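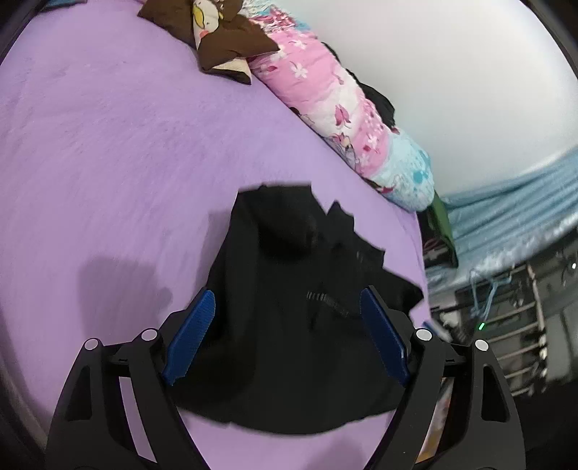
3.2 Ground rules for collecting in people's homes

Most of the written guidance we could find for hand-held gripper work assumes a lab bench, a plain tabletop and a person who is paid to stand at it. Homes ask for something gentler, and so before any recording began in Iretville we sat down and wrote our own rules, which we call the Handstead rules after the project. They grew out of a good many kitchen-table talks with the families who took part, and we are grateful for their patience. The full set has 20 rules. We discuss here the ones that gave us the most to think about.

The first is that the home stays as it is. Collectors may not tidy, strip a bed or swap a cover for a plainer one. In Figure 2, a black garment lies between the open fingers on a light purple sheet, with a cartoon print and a patterned bolster farther back, and all of that stays in the record. Dorier, whose earlier checklist we borrowed from freely, asked for a cleared surface of one color. We understand the wish – dark cloth is hard enough to read in its own folds – but a policy trained that way has little to go on when it meets an ordinary bedroom.

The second rule concerns the approach. Both finger pads should be in view, and the fingers open, before either one touches cloth. Collectors are asked to pause there for a slow breath, so that every episode has a clear starting point for the labelers.

The third is about consent, and it is the one we would defend most warmly. Anyone living in the home may ask for an episode to be removed, without giving a reason, and the collector must do it before leaving. Of the 526 episodes recorded in July, 7 were taken out in this way. Orhun Kahraman, who trained our collectors, also had them walk through each room with the family first and agree on what could be shown. The Aydoğan household chose to keep one shelf covered throughout, and we worked around it happily.

Figure 2. Garment on a bed, with the gripper fingers open and the blue pads overlapping the sides of the cloth.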